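Forums > Football > Tactics and Data > Tedport: replacing the holding midfielder
Last updated: May 29, 2026

pressmap
Tedport need a holding midfielder before the window opens in July. Malhotra started 14 league games there and the side conceded 5 in them. Without her the back line drops ten yards and the press has no second wave. Candidates on my list are Chuang at Stolell and Tai at Dutach.

halfspace_r
Chuang is a poor fit. She receives on the half turn only when the near center back is wide, and Tedport build with a back three that stays narrow. Her forward pass rate at Stolell depends on that shape.

pressmap
Shape can be changed. Grīnberga used a back four for most of last season.

Kolo77
He used it and dropped it. The full backs were caught high every time the ball was lost in the inside channel.

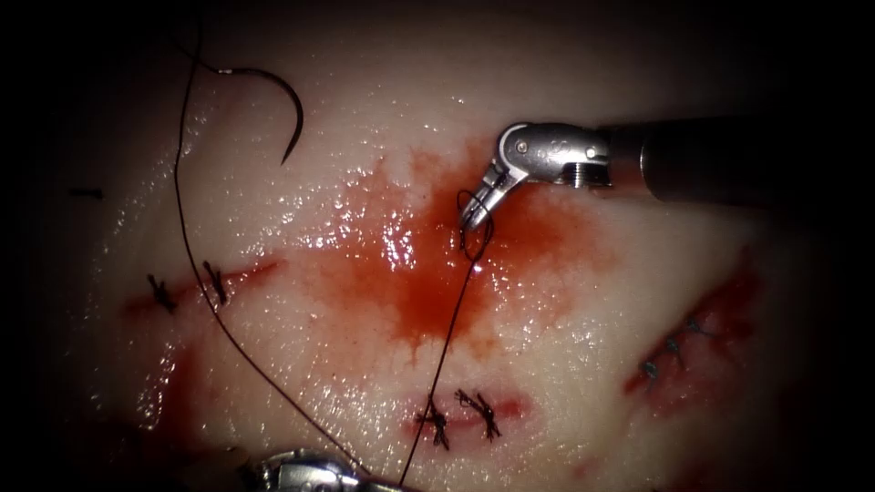 The other issue is workload. Tai played 566 minutes after the winter break, almost all of them as a second striker. Calling her a holding player on the basis of 2 cup ties is a stretch.

halfspace_r
Agree on Tai. Her defensive numbers in those ties are inflated by opponents who went long from the first whistle. Second balls counted as recoveries.

pressmap
Recoveries are recoveries. The provider applies the same definition to everyone.

halfspace_r
Same definition, different game state. Adjust for possession and she drops to mid-table for the position.

eastterrace
Has anyone looked at Sin? Left-footed, plays for the reserves, already knows the triggers. No fee. I would start her in preseason and keep the money for a forward.

Kolo77
Sin is slow over the first few yards. Fine in a low block - a problem if the line is at halfway.

pressmap
Then the line should not be at halfway. I still have Chuang first, Sin second. Will post the pass maps when I have cleaned the coordinates.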